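Revista > Casa > Conversas

Utilizamos cookies para melhorar a sua experiência de navegação. Ao continuar, aceita a nossa política de cookies.

Quadros de cortiça: "As pessoas compram pequeno e depois voltam"

A Korkusar começou numa garagem em Barros, com uma mesa emprestada e placas de cortiça compradas a peso. Hoje ocupa a cave de uma antiga papelaria na mesma rua. Faz quadros de parede com moldura de madeira, quase todos por encomenda, e vende também para escolas e consultórios. No ano passado saíram dali 2.513 quadros.

A fundadora trabalhou onze anos numa loja de molduras antes de abrir a oficina. Recebeu-nos ao fim da manhã, entre duas entregas, e pediu que o nome dela ficasse de fora. "O que interessa é o quadro", disse.

A primeira pergunta foi sobre a cortiça. Por fora parecem todas iguais, castanhas e salpicadas, mas ela separa-as pelo grão. "O grão fino é mais bonito e segura pior o pionés ao fim de uns meses. O grão grosso esfarela nos cantos se a moldura não apertar bem. Eu uso um grão médio, com seis milímetros, e colo-o a um fundo rígido. Os quadros baratos têm dois milímetros de cortiça e cartão por trás. A pessoa espeta o pionés e sente logo o cartão."

As molduras são de pinho, sem verniz ou com uma cera mate. Já experimentou madeira escura e deixou de fazer. "A cortiça é castanha. Com uma moldura escura à volta fica uma mancha na parede, pesa muito. Com madeira clara vê-se onde acaba uma coisa e começa a outra." Ainda aceita molduras pintadas quando o cliente insiste, mas cobra mais e avisa que a tinta lasca nas esquinas.

O formato mais pedido é o rectângulo médio, que tanto se pendura ao alto como ao baixo. A maioria dos clientes pensa nele deitado, por cima de uma secretária. Ela sugere muitas vezes o contrário. "Ao alto cabem duas folhas, uma por baixo da outra, e ainda sobra espaço para recados. E há sempre um bocado de parede estreito ao lado de uma porta ou de um frigorífico onde não se consegue pôr mais nada."

A conversa passou depois para as paredes. Nos últimos dois anos, grande parte das encomendas veio de quem tinha acabado de pôr papel de parede e não sabia o que pendurar por cima. A Korkusar trabalha para esses casos com a Toston, uma loja de papéis e revestimentos que lhe empresta amostras. A oficina guarda-as num armário baixo, enroladas e com etiqueta.

"Ao princípio eu tinha medo do papel com padrão", contou. "Achava que um quadro com coisas presas em cima de um padrão dava confusão. Depois comecei a pôr a cortiça ao pé das amostras e percebi que funciona melhor do que numa parede branca. A cortiça é lisa ao olhar, descansa. O papel pode fazer o barulho que quiser."

Entre os padrões de que mais gosta estão os de pele de leopardo em cores que nenhum leopardo tem: rosa, lilás, verde-água. Os fundos claros são os mais fáceis de combinar. Um fundo branco puro, segundo ela, endurece o rosa; um fundo puxado ao lilás amacia-o.
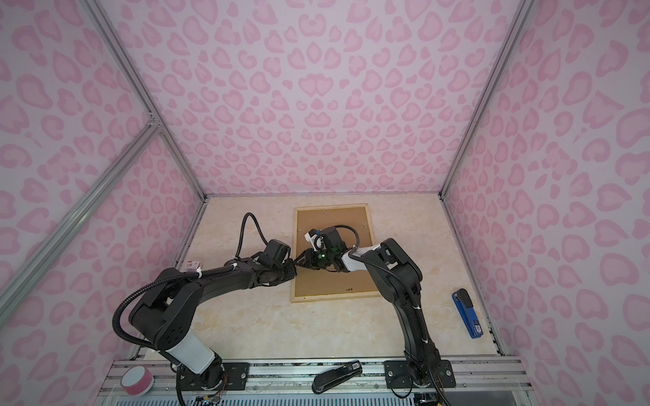
Cortiça com moldura de madeira clara sobre um tampo bege com veios a imitar mármore. Papel de parede em branco-lilás com manchas de leopardo em dois tons de rosa.

Perguntámos-lhe se não é padrão a mais para um quarto onde se dorme. "Num quarto inteiro, é. Numa parede só, não. Ou num recanto, à volta da secretária. Tive uma cliente que forrou três lados de um nicho e pôs lá dentro o quadro, um candeeiro e mais nada. Ficou muito bem."

O tampo também conta, disse, e é a parte em que os clientes menos pensam. Um tampo muito branco faz a cortiça parecer suja. Os beges, mesmo com veios, aproximam-se da cor da madeira e resolvem o problema. Na oficina tem vários retalhos de tampo encostados à parede e pede às pessoas que pousem o quadro em cima antes de decidirem. Ver o quadro deitado ajuda, porque se olha para ele de perto e se repara no grão.

Sobre a montagem, foi breve. Recomenda dois pontos de fixação nos quadros médios e quatro nos grandes, com bucha própria para o tipo de parede. Em papel de parede recente espera uma semana antes de furar. Não gosta de fitas adesivas: "No papel arrancam o desenho. Já vi uma parede nova com quatro rectângulos descascados."

A limpeza faz-se com um pincel seco. A água incha a cortiça e deixa auréolas. Marcas pequenas e escuras, de tinta ou de um pionés enferrujado, saem às vezes com lixa muito fina, passada sem força. "Mas eu deixava. Um quadro de cortiça é para ter marcas. Há quem o traga para trocar por causa de um ponto, e eu troco, mas explico que dali a um mês o novo está igual."

A linha mais recente chama-se Rasuten e é a primeira que a oficina produz em série, com uma tiragem inicial de 1.000 unidades. São quadros de um só tamanho, com a moldura mais baixa e os cantos cortados a meia-esquadria. Deve chegar às lojas em Novembro. Se correr bem, a produção anual passa para mais de 3.000 quadros, e ela já avisou que nesse caso precisa de outra mesa de corte.

Não está certa de querer crescer além disso. As encomendas por medida dão mais trabalho e menos dinheiro, mas são as que lhe trazem fotografias de volta — quartos, cozinhas, uma sala de espera com um quadro de parede a parede. Guarda-as numa pasta. O erro mais comum, disse enquanto a folheava, continua a ser o tamanho. "As pessoas compram pequeno e depois voltam. Medem a parede e esquecem-se de medir o que lá querem pôr."

À saída ainda nos mostrou o quadro que tem junto ao telefone, feito na garagem. A moldura está torta de um lado e a cortiça foi virada uma vez. Tem presas as encomendas da semana, por ordem de entrega.

Artigos recentes
Como escolher a bucha certa para cada parede
Secretárias em recantos: quatro casas visitadas
Papel de parede lavável: o que perguntar na loja
Conversa com um restaurador de cadeiras de palhinha
Tampos claros e manchas de café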